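How to Oil a Worn Wooden Tabletop

I love an old table. Give me rings from coffee mugs, a scorch mark, a patch where somebody did homework for ten years, and I'm happy. But a dry, gray, thirsty top is no fun to eat at, and fixing one is such a satisfying weekend job that I can't believe I put it off for so long with mine.

This is the method I learned from Châu Kiều, who ran the Saturday finishing class at the Grurkenthorpe workshop when I first moved to town. I've changed a few things since then (mostly because I'm impatient), but the bones of it are hers.

What you need

A hardwax oil or a plain tung oil. I use Zilus Clear at the moment and like how it goes on.
Sandpaper in 120, 180 and 240 grit
A sanding block
Lint-free cotton rags, more than you think
A vacuum with a brush head
Gloves

Getting the old finish off

First, find out what's on there. Put a few drops of water on the top and wait ten minutes. If they soak in and leave a dark spot, the old finish is mostly gone and you can go straight to sanding. If they sit up in beads, you've still got varnish or wax to get through, and the 120 paper is going to work hard.

Sand with the grain. Always with the grain! On a top made of several boards the figure can wander all over the place, so look at each board before you start and follow the main direction. Scratches that run across it will hide from you until the oil hits them, and then they're all you see.
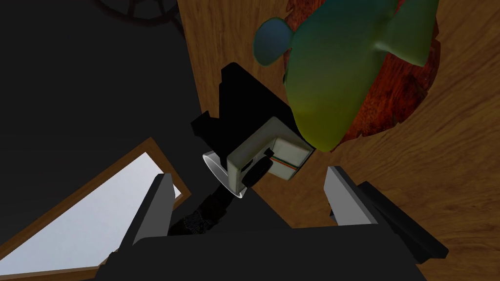
Once the 120 has done its job, vacuum well and move up to 180, then 240. Don't skip a grit. I tried it on a side table last December and spent the next evening sanding the whole thing back again. Go lightly at the edges too, especially on veneer, where it's scary how fast you can go through to what's underneath.

Vacuum again, then wipe with a barely damp rag and let it dry overnight. The water raises the fibers a little, and a quick pass with the used 240 in the morning knocks them down. The top will feel like paper at this point - lovely already.

Putting the oil on

Room temperature matters more than I used to think. My shop sits at 70 degrees and the oil flows nicely there; in the cold it drags and goes sticky.

Pour a small puddle, spread it thin with a rag, and leave it for 15 minutes. Watch for dull spots and feed those a bit more. Then wipe off everything that hasn't soaked in. Really everything. Buff until a clean rag slides across without grabbing.

You'll want 2 coats, maybe a third on a very dry top, with a full day between them. The first coat is the exciting one, when all that color comes up out of the wood. The second looks like less, but it's the one that helps with spills.

Please take care with the rags. Oily cloth can heat up and catch fire by itself, so lay each one flat outdoors to dry, away from anything that burns, and never leave them in a pile or drop them in the trash still wet.

Using the table again

Light use is fine after two days. Give it a couple of weeks before you put down hot dishes or wipe it with soap, and use coasters until then. After that, a thin refresher coat once a year keeps mine going, and it takes less time than cooking dinner.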